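Heavy blankets in winter: one big one or layers?

ottmar_thiele
I'm done fighting with my duvet. Every night I wake up at 3 with the filling bunched at my feet and two empty flaps of cotton over my chest. My wife sleeps through it, of course. We're in an old house with one radiator in the bedroom and a window that whistles, so I do need something warm. Should I buy a single heavy blanket that covers the whole bed, or stack up thinner ones like my grandmother did? Budget is $254, which is a strange number, but it's what is left on a gift card.

etelka_v
Layers, every time. I sleep under a sheet, a thin wool blanket and a cotton quilt, and I peel them off one by one until I'm comfortable. With one heavy blanket you're either under it or you aren't, and at 2 in the morning neither one feels right. Wool also airs out nicely if you hang it by an open window for an hour (I do mine on Sundays while the coffee brews).

k.bashir
Going to disagree with Etelka here. I did layers for years and all I got was a tangle. The wool itches its way up past the sheet, the quilt slides off on my side, and then you're remaking the whole bed in the dark. I switched to one oversized blanket and I'm never going back! The trick is to go a size up from your mattress so there's plenty hanging down on both sides. My husband is a blanket thief and even he can't get all of it.

Mine is from Rothe, by the way, and it was well under your budget. I've had it since May and it has been through the wash more times than I'd like to admit, thanks to the dog. 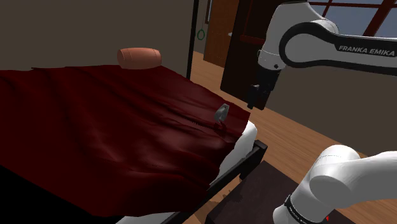 One warning though: a blanket that size is a pain to wash at home. Mine fits in our machine but it doesn't move around in there, so the middle comes out barely rinsed. I take it to the laundromat and use one of the big front loaders. Dry on low with a couple of tennis balls and stop halfway to turn it inside out.

ottmar_thiele
Kayode, do you make the bed with it every morning or just leave it? My wife likes things flat and I can already hear the discussion.

k.bashir
Ha, I pull it up and walk away. It takes me ten seconds and it looks like it took ten seconds. If your wife wants hotel corners she's going to be disappointed, because there's too much fabric to tuck.

Gyubin_Ok
Can I ask about thread count? I was looking at a sheet set online from Plutadeck that says 3,000 and the price seems too good.

etelka_v
Please don't. Past a certain point they're just counting every little strand in the yarn. My best sheets are plain percale and I couldn't tell you the number. Feel them in a store if you can.

violagatti
Reading this with interest from under two comforters. Ottmar, before you spend anything, have you tried duvet ties? If yours has loops in the corners and the cover doesn't, you can sew in a bit of ribbon in an evening. Mine hasn't bunched since. Also do something about that window! A roll of foam tape costs a few bucks and did more for our bedroom than any blanket I ever bought.

And I'm with Kayode on size but with Etelka on material, if that's allowed. My mother's wool blankets are older than I am – she's 78 and still has one on her own bed. You do have to watch out for moths.

k.bashir
Wool is great until you're the one hand washing it in the tub, Viola.

violagatti
You hardly ever need to wash it! Air it and brush it. You have a dog, so fine, you get a pass.

ottmar_thiele
OK, update. The foam tape is on and the whistling has stopped. No loops on the duvet, so the ribbon idea would mean sewing on both parts, and I'm not confident with a needle. I think I'll get the one big blanket and keep a thin one folded at the foot for the really cold nights. Etelka, I know, that's technically layers.

etelka_v
I'll take it.

Gyubin_Ok
Skipped the 3,000 sheets. Does anybody have a percale set they like for a queen with a deep mattress? Mine keeps popping off at one corner.

Back to top | Contact the moderators | © January 2025 Tellness Home Forum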